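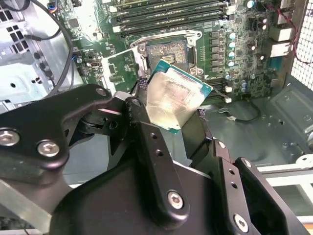
Print | E-mail

Ticket: CPU insertion set - episodes rejected at import
Project: Trosska
Opened: May 26, 2022
Priority: normal
Status: closed, one follow-up open

Problem as reported

The import step for the Votby station is rejecting a large share of the processor insertion episodes. Last batch was 266 episodes. 60 of them failed with "action/video length mismatch" and were left out of the training set. The same operator and the same script on the Jestetti station give no failures. Restarting the recorder makes it go away for a few episodes and then it comes back.

Log

Entry 1. Pulled the failed episodes and compared the two streams. The arm and gripper log is complete in all of them. The wrist video is short at the end, always at the end, and the missing part is the press into the socket and the release. Those are the steps we need most, so padding the video with the last picture is not an option.

Entry 2. Swapped the wrist camera cable with the spare. Ran 23 episodes. Still failing. Put the original cable back.

Entry 3. Checked the disk on the recording PC. Plenty of space, write speed normal. Turned off the nightly backup in case it was overlapping with recording. No change.

Entry 4. Noticed that short episodes never fail. The failures are the ones where the operator takes a long time lining up the chip over the socket. Asked for a few slow ones on purpose, holding above the socket before going down. Every one of them failed.

Entry 5. Found it. Votby was moved to Tipoki 6 in December and the config file was carried over from the old version. The old file sets a limit on the video buffer. Old Tipoki ignored that line. Version 6 reads it, and when the buffer is full it stops taking pictures without a warning. The arm log has no such limit and keeps going. Jestetti was a clean install and never had the line.

Entry 6. Removed the line, restarted the recorder, repeated the slow episodes. Lengths match. Ran a normal session after that with no rejects.

What to do with the old data

The 60 failed episodes can't be repaired. They are marked "do not import" and stay on the server. The first part of each one, up to the chip being held above the socket, is fine and could be used for the approach model if anyone wants it - ask before copying, the labels still say "full insertion".

Please record replacements with slow alignment included. If we only keep the quick ones, the model won't see what to do when the chip is at a bad angle and has to be brought round before it goes down.

Reminders for operators, as this came up while testing:

- Open the socket before starting the episode. Opening it is a separate task with its own label.
- If the chip slips in the fingers, stop and mark the episode "drop". Don't delete it.
- Look at the pins before each new episode. A bent pin means a new board, and a note in the station log.

Follow-up (open): recorder should show an error when the video buffer fills up. Request sent to the Tipoki maintainers, no reply yet. Until then, check the length of both streams after the first slow episode of each session.

Print | E-mail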